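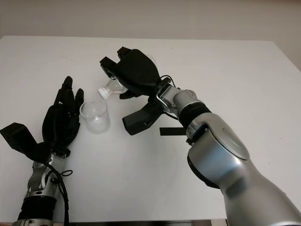
Fig. 1. Right hand with the bottle tilted over the beaker, cap on. Left hand open.

Search this site Type and press Enter

August
By Zdenka Stojanovska, with Berkay Duman

Pouring with two hands: what our bench setup can and can't do

The proposal for this project said we would build a two-arm bench in a shared workshop and have it do "simple wet lab chores." I argued against that sentence when we wrote it and I still think it promised too much. A chore has a start and an end. What we have is a set of motions, some of which work, and a white table.

The workshop is Loklow, where Berkay already had a membership. We got the table by the wall, the one with a fairly even surface. The control program is our own and we called it Prullavo. It replays recorded arm paths and lets us nudge the last part of each path by hand before a run. It has no idea what a bottle is. I mention this because two visitors on Sunday told us the arms were "figuring it out," and they were not. Every position had been taught.

Why the cap stays on

We split the pour into four parts: grip, lift, tilt, hold. Opening the bottle was supposed to be the fifth, with the left hand doing the twisting. For this report we left it out. Fig. 1 is the tilt step, and the white screw cap sits just above the rim of the beaker, a little to the right of it. So the beaker gets nothing from the bottle at this stage, and a run counts as good if the cap ends up close enough to the rim that a pour would plausibly go in. "Plausibly" is carrying a lot there. Walid Tannous, who advised us, wrote the same word in the margin with a question mark.

Results

We logged 974 tilt runs out of a planned 3,000. The shortfall was time. Each run needs a person to put the bottle back, and the two of us had classes. In the first 200 runs we were still changing the grip, so those should be thrown out, and our earlier summary was wrong to include them.

After that the grip was fairly steady. The fingers curl around the bottle and the thumb stays underneath the palm. The bottle is clear plastic and it gives when squeezed. With the cap on, squeezing costs us nothing. With it off I would expect a mess, and we have no data either way.

The worst problem was drift. If the beaker gets bumped between runs, the arm goes to where the beaker used to be. We fixed this by putting the beaker back carefully, so I don't count it as fixed.

Next

Berkay wants to try the twist. I want a camera check on the beaker first, then colored water with the cap off and a tray under everything. We have not agreed on the order.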